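Paid participants wanted – Ondance arm teaching sessions

Irnel is looking for 15 people to help us collect examples for Ondance, our learning system for small tabletop arms. No experience needed. You steer the arm by hand with a second controller, do the same short task over and over, and we record each go. We have 326 good recordings so far and need 600 by the end of October, so please apply soon.

Where: Grewal building, second floor, Lonside. Lift at the back entrance.
When: morning slots from 9.30, afternoon slots from 1.30. Two hours each, with a break.
Pay: £38 per slot, paid by bank transfer. Bus fare on top if you keep the ticket.

Who can apply
Over 18, fine with sitting at a desk, reasonably steady hands. Left-handers very welcome – we are short of them. Glasses are no problem. Sorry, no one who did the spring round.

What you will be doing
Bringing the gripper down close to the brown board, slowly, from different starting points. Bad tries are useful too so dont stop if one goes wrong, just say "miss" out loud and carry on. The dish stays on the white part of the table, please keep the arm clear of it.

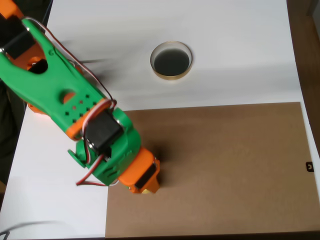
How to apply
Email Nga Hà at the Irnel office with your name, which hand you use and two slots that suit you. Put "Ondance" in the subject line or it will get lost. You will recieve a reply with a consent form – read it, sign it, bring it along.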